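第六讲 示范数据的采集:从任务单到可用的片段
课程:机器人学习实践
讲义整理:Desta Negash
修订日期:2018年1月25日

一、这一讲要解决的问题

前五讲我们讲了模仿学习的模型和损失函数。同学们做作业的时候,用的都是已经整理好的数据,所以容易有一种感觉,好像数据是从文件夹里自己长出来的。这一讲我们讲数据之前的工作:怎样写任务单,怎样操作,怎样检查,怎样决定一个片段留下还是不留。

我先说明一下,我的中文是后来学的,有些术语我按照实验室里的习惯写。如果和教材不一样,以教材为准,但是请在课上告诉我,我会改。

本讲用到的任务叫“拣货”。机器人在一个蔬菜陈列架前面,按照清单把指定的蔬菜放进购物篮。操作的人用遥操作的方法控制两只手臂,系统同时记录头部相机的图像、关节角度和夹爪的开合。录制软件是Vunel,标注工具是Illel。两个软件的安装说明在课程网页上,这里不重复。

二、几个词的意思

任务:一句话能说清楚的目标。比如“把一根胡萝卜放进篮子”。

片段:从开始录制到停止录制之间的全部数据。一个片段里只做一个任务。

示范:一个完成了任务并且通过检查的片段。请注意,片段不一定是示范。同学们在报告里常常把这两个词混用,结果读的人不知道你说的数量是检查以前的还是检查以后的。

场次:同一个操作者在同一种布置下连续录制的一组片段。本课程规定一个场次是20个片段,中间不更换操作者。

视角帧:头部相机记录的一张图像。它跟着头部转动,所以内容变化很快,这一点在第五节还要讲。

三、任务单怎么写

任务单是给操作者看的,也是给以后读数据的人看的。一张好的任务单,应该让没有参加过讨论的人也能照着做。

1. 目标句。用动词开头,写清楚拿什么、拿多少、放到哪里。不要写“整理蔬菜”,因为每个人对“整理”的理解不同。

2. 起始状态。机器人停在什么位置,手臂是什么姿势,篮子放在哪里,篮子里有没有东西。起始状态如果每次都完全一样,模型很容易只记住一条路线。如果每次都完全随意,一学期的时间又不够采。我们的做法是规定一个范围,操作者在范围里面自己选。

3. 结束条件。夹爪松开,物体在篮子里,手臂退回到篮口以上。三个条件都满足才可以按停止键。很多人在夹爪松开的那一刻就停止,这样模型学不到“退回”这个动作,部署以后手臂会停在篮子里面不出来。

4. 允许的失败。第一次没有抓住,可以再抓,最多再抓3次。这种片段不要删掉,请在标注里写“含重试”。模型需要看到失败以后怎么恢复。去年10月我们有一组同学,把重试的片段都删了,训练出来的策略动作很漂亮,可是抓空一次以后就不知道怎么办,一直在空气里合夹爪。

5. 不允许的情况。碰撞陈列架、用手帮助机器人、中途换目标。出现其中一种,这个片段就作废,重新开始。

四、陈列架任务的特别之处

陈列架的台面分成一格一格的浅盘,每一格放一种仿真蔬菜。用仿真的原因很简单,真的蔬菜放两天就变了样子,而且汁水对夹爪不好。可是仿真蔬菜也有自己的问题。它比较轻,表面比较滑,夹爪用力的习惯和真的不同。所以用这批数据训练的模型,不可以直接说它会拿真的蔬菜。写报告的时候请注意这句话。

不同的形状,对抓取的要求也不同:

黄瓜是长的,一根挨着一根平行摆放。夹爪从上面下去的时候,手指要插进两根之间的缝,方向要和黄瓜的长轴垂直。如果方向偏了,常常会一次带起两根。

西红柿是圆的,容易滚。建议对准中心再合夹爪,合的速度慢一点。

胡萝卜的方向不整齐,有的朝左,有的朝右。对学习来说这是好事,因为手腕的角度会有变化。请操作者不要先把它们摆整齐再录。

大白菜最大,单只夹爪能不能拿住,要看拿哪一头。任务单里应当写明用单臂还是双臂。

豆角又细又长,容易几根一起被夹住。目标句里如果写“一根”,失败率会很高;我们改成“一把”,并且在标注里记录实际拿了几根。

五、头部相机的图像和运动模糊

操作者习惯先转头再动手。头转得快的时候,图像里所有的边缘都会拖开。许多同学第一次看自己的数据,觉得这样的帧是坏的,想全部删除。请先不要删。

原因有两个。第一,部署的时候机器人也会转头,也会看到模糊的图像,如果训练数据里完全没有,模型遇到的时候反应会很奇怪。第二,从片段中间删帧,时间就不连续了,图像和关节角度对不上,这个错误比模糊严重得多。

正确的做法是保留帧,另外给它一个“清晰度”的标签。标签分三级:

清楚:物体的边缘看得清,可以画框。

可辨:边缘模糊,但是颜色和大概的形状还能判断是哪一类。只标类别,不画框。

不可辨:连类别也不能确定。标“未知”,不要猜。

同一张图里,不同的区域可以有不同的级别。下面这一帧整体属于“可辨”。近处的黄瓜和胡萝卜可以写类别,最远那一格黄色和橙色的东西只能写“未知”。中间紫红色的那一格,标注员可能会有不同的意见,有人认为是紫甘蓝,有人认为是甜菜,遇到这种情况就到同一片段里找一张清楚的帧来确认。
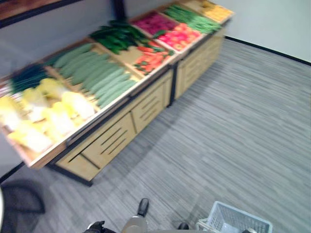 六、检查的步骤

每一个场次录完,由另外一个同学检查。操作者不能检查自己的片段,这是本课程的规定。检查按照下面的顺序:

第一步,看文件是否完整。图像、关节、夹爪三种记录的时间长度应该一致。如果差别超过一帧,先不要标注,把片段编号交给助教Sumaiya Sivakumar。

第二步,用两倍速度从头看到尾,只看一件事:任务有没有完成。完成的标“成功”,没有完成的标“失败”,不要写“基本成功”。

第三步,用正常速度再看一次,标出四个时间点:开始接近、夹爪闭合、夹爪松开、手臂退回。有重试的,每一次闭合都要标。

第四步,抽查清晰度标签。每个片段抽五帧,如果有两帧以上你不同意,就和原来的标注员一起看,商量以后再改。不要自己直接改掉别人的标签。

第五步,填检查表,写上两个人的名字。

上一届同学一共录了1,391个片段。检查中最常见的问题是停止得太早,第二常见的是目标句和实际拿的蔬菜不一致,比如清单写青椒,操作者拿了黄瓜。第二种问题不用作废,把目标句改成实际的内容,并且在备注里写“目标句已改”就可以。

七、数据的划分

训练集和测试集要按照场次来分,不可以按照片段随机分。同一个场次里的片段非常相像,光线一样,操作者一样,蔬菜的位置也差不多。如果一半在训练集,一半在测试集,测试的成绩会很高,但是这个成绩没有意义。

本学期的数据计划分成26个场次。请各组保留最后的两个场次,在写完训练代码以前不要打开看。

八、本周作业

1. 为“把一把豆角和一个西红柿放进篮子”写一张任务单。先想清楚这是一个任务还是两个任务,在任务单后面用几句话说明你的理由。

2. 两人一组,录制一个场次,互相检查。提交Illel导出的标注文件和检查表。

3. 在你们的数据里找三张清晰度为“可辨”的帧,写出你根据什么判断类别,以及哪些地方你决定写“未知”。

4. 选做:比较保留重试和去掉重试两种训练集,画出抓取成功率的曲线。数据量不够的组可以向Abdella小组借用他们的场次,但是要在报告里写清楚来源。

阅读材料:课程网页上的《Hokari遥操作手册》第二章和第四章。第四章讲手腕的角度限制,录制大白菜以前请一定读完。

录制时间需要预约,预约表在实验室门口。离开以前请把蔬菜放回原来的格子,夹爪打开,急停按钮按下。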